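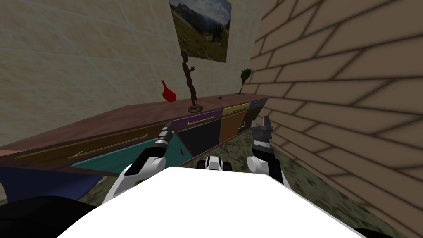 Halonen wrote in after the last open day that an hour was way too short, the drawers alone could have filled the morning and the line for a turn never got down to the end. Fair enough. So this time you get longer, and we need more people to make it work.

CALL FOR PARTICIPANTS: Skirnex open day, Astbridge, February

Quick version. Skirnex is opening up its simulated home for a day of demos and we want visitors who will try things, not just look. A two-armed robot in a furnished room, drawers and doors to deal with, you at the controls. No experience needed. Gamers welcome, people who have never held a controller even more welcome.

What you'd do:
- short intro, sign the form, coffee
- one practice run with the arms, no score
- 4 timed runs at the sideboard
- fill out a questionaire after (please do the back page too)

Doors open 9 a.m., last group starts 3 p.m. Plan on two hours per group. Everything runs on screen so no safety shoes this time, regular clothes fine.

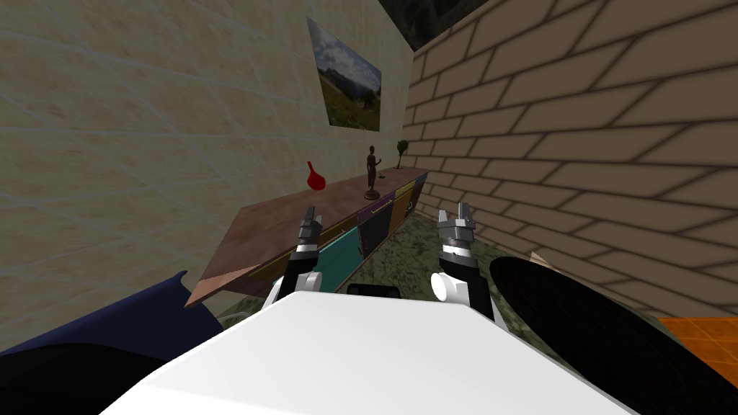
Places: 56. First come first served, and yes they do go fast. If you can only do mornings say so in your email. Groups from schools or clubs OK, but one adult for every group and tell us ahead. Must be 16 or over to drive the arms. Younger kids can watch from the side benches.

Pay: $200 for anyone who stays on for the follow-up study in the afternoon, plus lunch. The open day itself is free and unpaid. Please don't mix these up, we had a lot of mail on that. Follow-up people get picked from the signup list, both left and right handed, so put which one you are.

We record the runs (arm movement and what the robot sees, no faces, no voices). Goal is 1000 runs by the end of the project. You can ask us to delete yours, just keep the number on your slip.

Also looking for two demo hosts, paid, the whole day plus a setup evening. You greet people, reset the room between runs, explain the controls over and over without getting cranky. Some Spanish a plus. Hosts should of been to one of our demos before or be able to come to a trial evening. 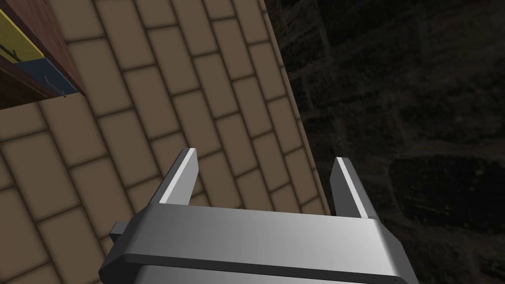
Costuvstead Notices, Issue 56, page 4

How to sign up: email the open day desk at Skirnex, subject line OPEN DAY. Give your name, age, morning or afternoon, left or right handed, and whether you want the follow-up. Hosts put HOST in the subject and a few lines on what you've done before. No résumé needed.

Getting here: bus from Costuvstead stops right outside, get off at Astbridge depot. Parking is tight, use the back lot. Step free entrance on the side, ring the bell.

Can't make it after all? Tell us, there is a wait list. Replies go out by the end of January, check your spam folder.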